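Can It Fold a Towel Yet?

Chore robots have left the lab, but most of them still work slower than the people they are meant to help

The towel took 80 seconds. It was a plain bath towel, and the machine folding it had two arms, a padded base and a bin on each side. It picked the towel out of the left bin, lost one corner, found it again, laid the thing flat on the table, and made three folds. The result went into the right bin a little crooked. A person at the next table had done a whole stack.

This was at Brodlow, a commercial laundry that washes linens for small hotels and a couple of nursing homes. The company has had the machine on trial since March. It runs the night shift, when the building is short on people and speed matters less. The manager who set up the trial said the crooked folds were fine for the gym towels and not fine for anything going into a hotel room, so the gym towels are what it gets.

That is a fair picture of where chore robots stand. They can do a fair number of things, slowly, with some supervision, and the jobs have to be picked for them.

Why cloth is hard

Factory robots have been welding and painting for decades. Those jobs repeat. The part arrives in the same place every time and the arm goes to the same point in space. A machine can do that with its eyes closed, and many of them do.

A towel never arrives the same way twice. It comes out of the dryer in a heap, and the corner you want may be in the middle of it. People find the corner by feel, mostly without looking. The Brodlow machine has to lift the towel, look at it from a couple of angles, guess which bit of hem is which, and try. When it guesses wrong it drops the towel and starts over. Sheets are worse. Fitted sheets have been left off the list.

Dishes are hard for other reasons. They are stiff, which helps, but they are shiny, they are often clear, and they break. Cameras that measure depth have trouble with a drinking glass. They tend to see the counter behind it. One kitchen we visited, a staff canteen at a parts warehouse, had a single arm loading racks for the dish machine. It did well with plates and trays. Bowls went in fine as long as they weren't stacked. Glasses were still loaded by hand, and so was the silverware.

Where it already works

The warehouse itself was further along. Guter, which packs and ships plumbing parts, has 11 arms picking from bins. They take boxed and bagged items and set them in shipping cartons. The company says a person steps in when an arm gets stuck, and that most of the calls are for bags that have slid under other bags. One worker looks after the whole row from a screen and walks over when a light comes on.

The work suits the machines. Items are small and fairly light. Nothing spills. The lighting is even and the floor is flat, and if an arm fails on a pick it can skip the item and go on to the next one. A home has almost none of that. There are stairs, pets, rugs that bunch up, and a different kind of drawer handle in every room.

Cost matters too. A warehouse can spread the price of an arm over three shifts. A family wants its kitchen wiped down twice a day, and the rest of the time the machine would be standing in a corner.

Practice before the real thing

Most of the new systems are trained more than they are programmed. Somebody steers an arm through a task again and again, and software learns to copy the moves. At Iltora, a small company working on a kitchen helper, the target for one simple task, such as putting a cup on a shelf, is 200 good tries before they let the arm attempt it alone.

Gathering those tries on real hardware is slow. The arms wear out, and so do the people. Much of the practice is done in simulation instead, where a cup can be dropped all day and there is nothing to sweep up. The gripper is drawn in simple gray shapes, and what the software gets to look at is often just the view out past the fingers, which can be nearly all dark.

The trouble comes in moving from one to the other. Simulated cups don't slip quite the way real ones do. Simulated cloth is worse still, and it takes a lot of computing to get even a poor towel. Engineers deal with this by changing the conditions from run to run: the light, the colors, the weight of things, the spot where the camera sits. The idea is that a system trained on plenty of different kitchens will cope with yours. Sometimes it does. An arm may handle a cup well in practice and then close its fingers just short of the same kind of cup on a real counter.

Two fingers also set a limit. A simple gripper that opens and closes is cheap, strong and easy to control, and it's enough for boxes, cups and the edge of a towel. It is a poor tool for tying a trash bag or peeling a sticker off a new pan. 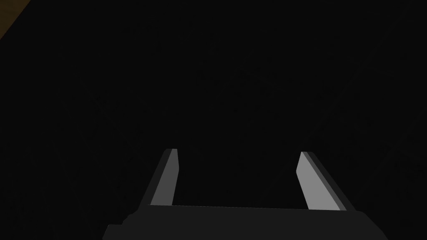

What to expect in the next few years

Kaneko, which makes floor-cleaning machines for stores, plans to add an arm that can pick things up off the floor before the brushes get to them. It will take items like paper cups and dropped gloves and leave anything it doesn't recognize. That is a narrow job, and the people building it seemed glad that it was.

Laundries, canteens and warehouses will likely get more of these narrow machines. Homes will come later. The first ones will probably do one or two chores in one room and will need the owner to clear the counter first. Anyone thinking of buying one should ask how often it needs help, who gives that help, and whether the helper is looking through a camera in the kitchen.

Brodlow has decided to keep its machine through the winter. The trial will add pillowcases next. The fitted sheets are still done by hand, by two people, in less time than it takes the machine to find a corner.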